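Skotthorpe Grasping Challenge

The Skotthorpe Grasping Challenge is a yearly student competition in simulated robot handling, run by the engineering department of Skotthorpe College. Teams write a control program for a simulated arm with a two-finger gripper and are scored on how well it picks up and places a set of plain solid shapes. No physical robot is used at any stage. The final round is held in November.

History

The competition grew out of a second-year coursework task set by Zlata Sydorenko, a lecturer in control engineering at the college. The department had one working arm at the time, and students had to book it in short slots, so most groups reached the end of term with very little testing done. Sydorenko moved the task into simulation and kept the marking scheme almost unchanged. After two years as coursework it was opened to other colleges, and Cluvham Technical College entered the first team from outside.

The rules were rewritten when the simulator was changed. The earlier program treated contact between finger and object as a fixed join, which meant that a grasp could not slip once it had been made. The present simulator, Fundero, works out friction at each contact point and allows objects to turn or fall out of the gripper. Scores dropped sharply in the first season under the new rules, and the time limit was extended as a result.

Format

Each team has up to four members, all of whom must be enrolled students. The competition has three rounds: a qualifying round, run without supervision on the team's own computers; a semi-final, run on the college server with unseen object positions; and the final. In the final every team's program is given 40 trials, in the same order and with the same starting positions.

A trial begins with the arm in its rest position and ends when the object has been placed, when it has left the work area, or when time runs out. Programs may use the joint readings and the simulated camera. They may not read object positions directly from the simulator, and the log of each run is checked for this.

Camera and objects

The camera is fixed to the wrist and moves with the arm. It gives a close view of the fingers and of whatever lies just beyond them, but little of the rest of the work area, and teams usually have to build up a record of object positions over several arm movements. Objects are grey by rule, which prevents teams from sorting them by colour. Wall and floor patterns are changed between rounds – a measure brought in after several programs were found to rely on one particular background.

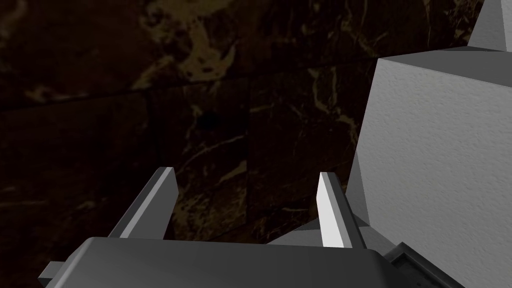 Simulated gripper with its fingers open, beside a large grey block; dark marble wall behind.

Large blocks are widely regarded as the hardest class of object. At short range a single face can fill much of the camera view and leave few edges to measure from. A common approach is to move back, find two edges, and then close in along a line at right angles to the chosen face. Sloping faces are a further difficulty, as flat fingers closing on them tend to push the object away.

Scoring

The maximum score is 1000 points. Most of these are awarded for placing, with smaller amounts for a stable lift and for time. Points are taken off for contact between the palm and an object, and for any collision with the wall. A dropped object may be picked up again within the same trial, but the lift points for that trial are lost.

Ties are decided by total joint travel, the lower figure being preferred. This rule has been used once, to separate two Cluvham teams in a semi-final.

Hordiienko Prize

The Hordiienko Prize is given for the best written report and is judged separately from the trials. Reports must include at least one failed method, with test results. The prize has gone to a team that did not reach the final on two occasions. Past reports are kept in the college library and may be read on request.

Participation

The most recent season drew 213 students. Teams from outside Skotthorpe now form the larger part of the entry. Programs are stored after each season and may be reused in later years by the same college, provided that the original authors are named in the report.

See also: Fundero (simulator); Cluvham Technical College; Robot end effector

Last updated: June 1, 2023

Contact | Copyright | Back to top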